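I teach a community ed class on getting through paperwork. Leases, benefits forms, insurance appeals, that kind of thing. A few people asked me to write up how I keep my own files, so this is a thread.

1/ The rule I started with was one folder per company. Do not do this. I had a folder for Drunia (my internet provider) with a lease addendum in it, because the landlord's discount was tied to the account. I lost that addendum for most of a year.

2/ Now it's one folder per problem. "Deposit dispute" is a folder. "Wrong meter" is a folder. When the problem is over I write CLOSED and the month on the tab and move it to the back of the drawer.

3/ Every folder gets a call sheet as the top page. Time, who I talked to, what they said they would do, reference number. If they won't give a last name I write down the first name and ask what office they're in.

4/ My longest sheet is from Vallejo Property Management. It has 11 calls on it. The security deposit was $500 and they wanted to keep all of it for carpet that was already stained when I moved in.

5/ What got it moving was a letter. One page, dates down the left side, and a sentence at the end saying what I wanted and by when. I gave them 30 days. The check came in May. 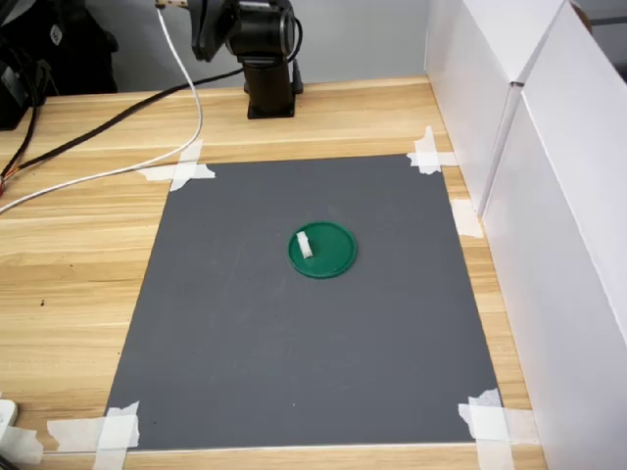 Desk mat, taped at the corners. Green lid.

6/ Letters go out certified if there's money involved. Staple the receipt to your copy of the letter. Don't put receipts in a separate envelope, you will never match them up again.

7/ Phone calls: early is better. I call when the line opens and have the folder open before I dial. If someone promises something, I read it back to them and ask if I have it right – most people will fix a mistake at that point.

8/ On scanning. I scan anything with a signature and name the file the same as the folder. Consuelo Palacios, who taught this class before me, scanned everything she got, including envelopes. I thought that was too much until a postmark settled a late fee for me. Now I keep the envelopes too.

9/ How long to keep it: I keep closed folders seven years. That's my own number. Anything about a house or a pension I don't throw out at all.

10/ Someone asked about apps. I tried one for almost a year and it was fine, but I stopped opening it. The drawer is right next to my knee, so I use the drawer.

Next time I'll do appeal letters, with the wording I use for the first paragraph.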